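Chapter 4
Segmenting Demonstrations into Subtasks

Chapter 3 treated a demonstration as one continuous stream of gripper poses, jaw widths and camera frames. A planner needs something coarser. It works with named steps, each with a start condition and an end condition, and the stream has to be cut to match them. This chapter covers where to place the cuts and how to write software that places them the same way twice.

The running data set is Plaltano, a collection of 1,465 two-handed tabletop demonstrations. Motion at the wrist and motion of the object do not always begin together, so each candidate cut is checked in more than one view. 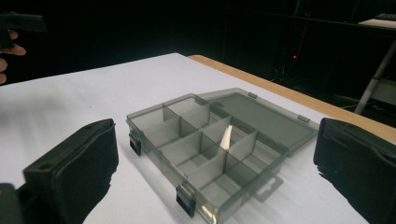
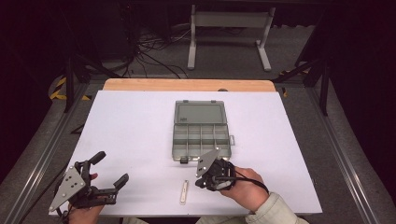 Figure 4.1. Compartment box with the lid open, seen from a hand-held gripper (first) and from head height (second).

The close view resolves latches and divider walls but loses much of the table behind the fingers. The wide view shows both grippers and gives little detail on the latches. Thin translucent plastic is hard for either - glare on a divider can register as an edge where the wall itself does not.

Section 4.1 defines the cut formally. Section 4.2 derives a baseline detector from jaw width alone, following Öberg's notation. Section 4.3 adds object state and tests the result on 364 held-out demonstrations.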